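Ticket 410 – Harkar arm, simulated cell: gripper drifts off the block
Opened by: Khadija Zerouali
Assigned to: Tùng Âu
Status: waiting on requester

Khadija, 9:15 a.m.
Hi Tùng, sorry to land this on you right after the August update! The arm was picking nicely until I reloaded the cell, and now it comes down to one side of the orange block and closes on air. I've restarted twice and the joint readings look fine to me.

Tùng, 10:40 a.m.
No trouble at all, and thanks for sending the logs along. My first guess is the base offset – the reload puts back the old plate position, and So-ying had moved it 14 mm for the Curkano job. Could you try this?

1. Stop the run and send the arm home.
2. Open the cell file and type in So-ying's plate offset again (it's in her notes on ticket 200).
3. Set the speed to slow and jog down to the block on the green mat, then stop there with the fingers pointing straight down, and compare with my view.
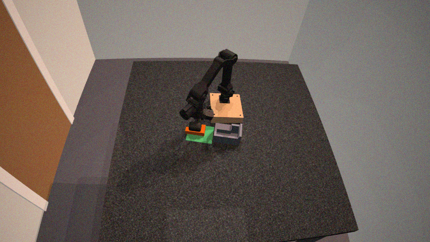 4. If yours lines up, save the cell under a new name and run the full pick into the slot of the gray box.

If it's still off, send me the new log and I'll happily go through it with Loan after lunch.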